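Storing and Displaying Signed Sports Stuff Without Wrecking It

By Francine Charbonneau
Updated Jul 28, 2025

My household owns more autographs than chairs. I married into most of them. Over the years I have ruined a fair number, and what follows is what I'd have liked taped to the inside of the closet door before I started.

Keep it out of the sun

Sunlight eats signatures. A blue marker autograph on a south-facing wall will go lavender, then gray, then become a blank ball you paid too much for. Put the display on a wall that never gets direct light, and stand there at breakfast and again at dinnertime before you commit to the nail holes. UV glass helps. It buys you time, and the salesman will tell you it buys you eternity.

Picture lights and fluorescent tubes fade ink too, only slower. Switch them off when there are no guests to impress.

Pick the right pen before you get in line

Bring your own. The pen on the table has been used by 253 people ahead of you and is on its last breath.

Baseballs: blue ballpoint. Marker bleeds into the leather and looks like a bruise in a few years.
Glossy photos: a fine-point permanent marker, tried first on the back corner. Some papers bead up.
Helmets and dark jerseys: paint pen, silver or white. Shake it and get it flowing on scrap cardboard at home, so the first blob lands there instead of on the player's sleeve.
Jerseys of any color: slip a piece of stiff card inside and pull the fabric flat. Numbers take ink better than mesh does.

Let it dry, then let it dry some more

Paint pen feels dry in minutes and is lying to you. Leave a helmet alone overnight. My friend Amerley Boateng carried a freshly signed mini helmet home inside her coat and now owns a coat signed by a backup goalie.

Handling and cleaning

Wash your hands, dry them, and hold a ball by the seams. Skin oil turns leather yellow, and it does so in the exact shape of your thumb. For dust, use a soft makeup brush. No sprays, no wipes, no breathing on it and rubbing with your shirt. If there's a smudge next to the signature, learn to love the smudge.

Never wash a signed jersey. If it smells, hang it in a spare room with the door open for a few days. If it still smells, it's game-worn and you may brag about it.

Boxes, sleeves and the attic question

The attic is wrong. The basement is also wrong. One cooks things and the other grows things on them. An inside closet, up off the floor, is dull and correct. Photos and programs go in acid-free sleeves, and the cheap page protectors from the office supply aisle don't count unless the package says so. Lay jerseys flat if you have room. If you don't, roll them around acid-free tissue with the signature facing out.

Drop a packet of silica gel in each bin and swap it every December, when you're in the closet looking for the tree stand anyway.
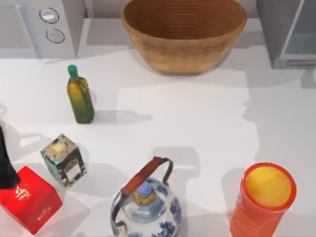 Keep the paperwork somewhere else. Certificates, ticket stubs and receipts belong in one folder, away from the items, with a photo of each piece and a line on where and when it was signed. I number mine. Item 237 is a napkin, and I'm told it's a good one.

Don't tape a certificate to the back of a frame. Tape goes brown and gummy, and the next person to open that frame will say things about you.

Tell your insurance company

Ask whether your homeowners policy covers collectibles, and up to how much. Ours had a limit that would have covered the frames. If you have a single piece worth $4,000 or more, it probably needs to be listed by itself, with an appraisal that isn't older than your dog.

When the wall is full

Rotate. Put 4 pieces up, rest everything else in the dark, and trade them out a couple of times a year. The ink gets a break and so does whoever dusts. In our house that's me, and I've been lobbying for 3.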